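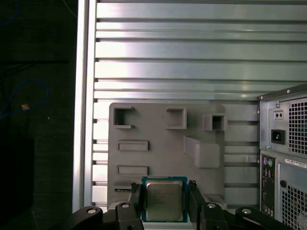
Home | Data | Docs | Contact

Last updated: November 18, 2022

Firkton Peer Reading Log

README and data card

What's in here

Logs from the peer reading program run in the Firkton schools, where older students are paired with younger ones to read aloud twice a week. One row is one session between one pair, as written down by the classroom teacher or whoever was covering. There are 3,520 rows from 24 classrooms over 13 weeks, starting in March.

The program has been described at assemblies and in at least one newsletter as having "transformed reading" in the district. You may have come here looking for the numbers behind that. I looked too. Please read the section on scores before you make a chart.

Files

sessions.csv – the log itself
classrooms.csv – grade, school, and whether the room had a full-time teacher for the term
scores.csv – fluency scores, start and end of term
paper_forms_notes.txt – transcription decisions, in the order I made them, which is a bad order

The columns in sessions.csv

pair_id: a random code. It stays with the pair. If a reader changed partners they got a new code, so you can't follow a single child through the file. That was deliberate and I won't be sending out the key.

week: program week, starting at 1. Weeks are counted from each classroom's own first session. Two rooms started late, so week 4 in one room may be week 6 somewhere else.

minutes: length of the session. Treat this with suspicion. The sheet had 20 printed on it as the suggested time, and an enormous share of the rows say 20. I have watched these sessions. Some of them were over in the time it takes to find a chair.

book: title as written. Spelling is the teacher's, or in some rooms the student's. I didn't clean it. "Same as last time" appears often and I left it alone.

enjoyed: yes, no, or blank. The younger reader was asked this out loud with the older reader sitting beside them. I'd be surprised if anyone learned much from the answers. Almost nobody said no.

covered: 1 if a relief teacher filled in the sheet. Buppha Boonyarit asked for this column after the first month and it's probably the most useful one in the file.

How it was collected

Rooms at Hirnham used paper sheets, typed up at the end of term. Rooms at Pongsiri used Emel, the attendance tool the school already had, with a custom field added for reading sessions. The two don't line up neatly. Emel won't save an entry without a number in the minutes field, so Pongsiri has no missing minutes at all. Hirnham has plenty. If you compare the schools on completeness you'll be comparing a form to a piece of paper.

Emel also let teachers copy the previous day's entries forward. I removed 50 rows that were exact copies made within the same minute. There are likely more that somebody edited slightly before saving, and I have no way to find them.

Scores

Scores come from a one-minute read-aloud, marked by the classroom teacher. The same teacher who ran the program marked the end-of-term reading, knowing it was the end-of-term reading. The passages were different at each sitting and no one has shown they were equally hard. Csaba Magyar, who chose them, thinks the second one was easier. So do I.

There's no comparison group. Every room that was asked to join did, and rooms that weren't asked weren't tested. Children in primary school tend to read better in winter than they did in autumn, program or no program. The average score went up. I don't know how much of that belongs to the pairing and neither does the newsletter.

Children who moved away mid-term have a start score and nothing after. They are in the file. Some earlier summaries dropped them quietly, and the gain looks better that way.

What you could reasonably use it for

Attendance patterns, mostly. Whether sessions fall off when a room has relief teachers. (They do, quite sharply, and I'd trust that finding more than anything to do with fluency.) Which books get picked again and again. How a paper log and a required-field form behave when busy people fill them in at the end of the day.

Please don't use it to rank teachers or schools, or to put a per-student price on reading improvement. I've been asked for both already.

Privacy

No names, birthdays or addresses. Book titles occasionally had a child's name scribbled beside them on the paper sheets, and those were taken out by hand. If you spot one I missed, write to us before you post about it. Families could opt out and several did – their sessions were never typed up.

Known problems

- Week 9 at Hirnham is thin. Sports carnival, then a stomach bug.
- One Pongsiri room logged its sessions under the wrong grade until Buppha caught it. Fixed in classrooms.csv, still wrong in any copy you downloaded earlier.
- Dates were dropped in favour of week numbers, so you can't check weather or holidays against them.
- Blank in "enjoyed" sometimes means not asked and sometimes means the kid shrugged.

Changes

Current version: restored the mid-term leavers, added the "covered" column to the early weeks where the sheets were initialled, and rewrote the scores section after Csaba read it and said it was too kind.

Corrections go to Buppha Boonyarit or Csaba Magyar through the contact page. Include the pair_id and the week, or we can't find the row.

Share | 13 comments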